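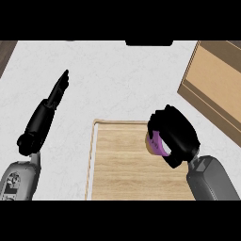 The Long Lunch at Hollport

One harbour town, a very big pot of beans, and the best flatbread I've eaten in years

By ten in the morning the whole main street of Hollport smells of onions. They've been going since seven, in three wide pans behind the old net shed, and by the time I've parked and wandered down the hill they're the colour of strong tea and I'm already hungry enough to eat the tablecloth.

I've come for the Long Lunch, held every November on the grass above the boat ramp, when the weather is warm enough for bare arms and the broad beans are at their peak. One menu, one sitting, 300 plates. You bring your own cup and your own chair, and if you forget the chair (I did) somebody's uncle will find you a milk crate.

The cook in charge is Fouad El Sherbiny, who runs Cusi, the little eighteen-seat place on the corner opposite the bait shop. Cusi has no sign to speak of and the menu fits on a paper bag. If you've eaten there you'll know why people drive down from Tarlow on a weeknight for a bowl of soup. If you haven't, go!

Beans first

Fouad starts his beans two days ahead. Dried favas go into cold water overnight, then into the pot with nothing but garlic, a few whole tomatoes and a fistful of red lentils, and they stay there at the barest tremble until they slump. The lentils are the trick he's happiest to share. They disappear completely and leave the whole thing thick and silky, so there's no mashing and no flour.

"My grandmother would leave the pot going all night and we'd wake up to it," he tells me, skimming a little foam off the top. "The salt goes in at the end. Lemon at the end. Cumin, I toast it and put it in twice."

Twice! Once with the garlic and again just before serving, crushed roughly in the hand. I've been cooking beans for my whole adult life and it had never crossed my mind. I've since tried it at home with chickpeas and with plain old lentil soup, and it's wonderful in both. The first lot goes deep and earthy and the second sits right on top, bright and a bit citrusy.

He dresses each bowl with green oil, chopped parsley, a spoonful of those dark onions and a pickled chilli. That's it. I had two bowls before the queue had properly formed and would've had a third if I hadn't seen the bread.

Then the bread

Oh, the bread. It comes off a domed steel plate set over a gas ring, floppy and blistered, and you tear it while it's too hot to hold. Half the flour is wholemeal, from Mosulon, the stone mill out past the Tarlow turn-off, and you can taste it, nutty and faintly sweet, like the smell of a hayshed.

If you want to have a go at home, Fouad's dough is very forgiving. For a family-sized batch he uses 500 grams of flour, half white and half wholemeal, with 300 millilitres of warm water, a teaspoon of dry yeast, a teaspoon and a half of salt and a good slug of olive oil. Mix it, knead it until it stops fighting you, and let it double. Pull off pieces the size of a mandarin, roll them thinner than you think you should, and cook them in your heaviest dry pan with the heat right up. A minute on the first side, less on the second. Stack them in a clean tea towel so they steam and stay soft.

My first few at home looked like maps of Tasmania. They tasted fantastic.

Something sweet

Dessert is an orange cake, syrupy and damp and made with semolina, and it's cut into diamonds so small that everyone feels entitled to four. The oranges come from backyards up and down the hill. People leave them in bags at Cusi's back door for weeks beforehand, and whatever doesn't go into cake gets boiled down for marmalade, which is sold by the jar beside the tea urn. I bought two. One made it back to the city.

There's mint tea too, poured from a great height by Fouad's teenage niece, who didn't spill a drop while I was watching.

By three the wind had come round off the water and kids were rolling down the bank with cake in their fists. Someone started on the washing up and someone else put the radio on. I scraped the last of the onions out of the pan with a heel of bread, and Fouad told me the leftover beans are better the next day, fried hard in butter with an egg on top.

He packed me a tub for the drive. I had it for breakfast, standing up at the stove, straight out of the pan.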